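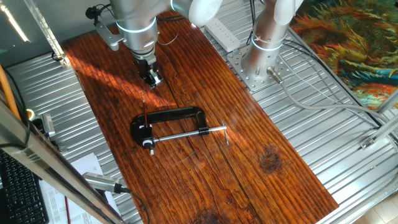 Opening and welcome

Speaker: Rhonda Gosselin, Tenant Services, Wolus Workspace Trust
Venue: Dhillon Hall, ground floor
Date: February 21, 2024

Thank the hosts. Confirm that everyone has the printed lease summary before starting. Mention that questions will be taken at the end of each section.

State the purpose of the session: to explain how the new shared lease works for small workshop tenants at the Brolitz building, and what changes for those already renting there. The lease takes effect in July. Existing agreements remain in force until then, and no tenant is required to sign tonight.

Section one – What the rent covers

The Brolitz building has 21 units. Under the present arrangement, heat and water are billed separately, and several tenants have told us that the winter bills are hard to plan for. The new lease combines rent, heat and water in one monthly payment. Electricity stays on individual meters, as use differs a great deal from one trade to another.

Pause for the rent table on page 2 of the summary. Read the first line aloud and explain how the floor area was measured. Hallways and the freight elevator are not included in any tenant's area.
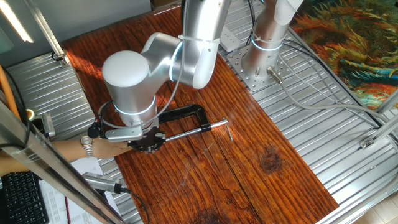
Tenants who believe their unit was measured incorrectly may request a second measurement in writing. There is no fee. If the area is found to be smaller than stated, the rent is corrected from the first day of the new lease.

Section two – Length of term and notice

The standard term is five years. A tenant may leave at the end of any lease year with 13 weeks' notice. Two tenants may hold a lease jointly, in which case both must sign any notice.

Subletting is allowed with prior consent. Refer to the Bamitz building, where the same clause has been in use and where most requests have come from tenants taking seasonal work elsewhere. Do not discuss individual cases.

Section three – Electrical equipment

Remind tenants that fixed wiring is the responsibility of the Trust, while anything plugged into a wall outlet is the responsibility of the tenant. Power strips must not be plugged into one another. Cords should be kept out of walkways, and damaged cords must be taken out of use.

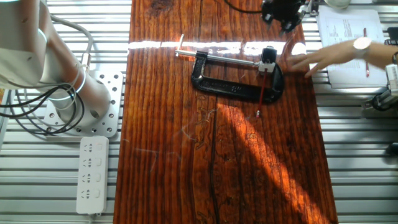
White power strip with four outlets and a switch beside each.

Requests for added wall outlets go to Tenant Services on the form at the back of the summary. The work is priced before it begins, and the tenant may decline the price.

Take questions. Direct any question about arrears to a private appointment. Collect sign-in sheets at the door.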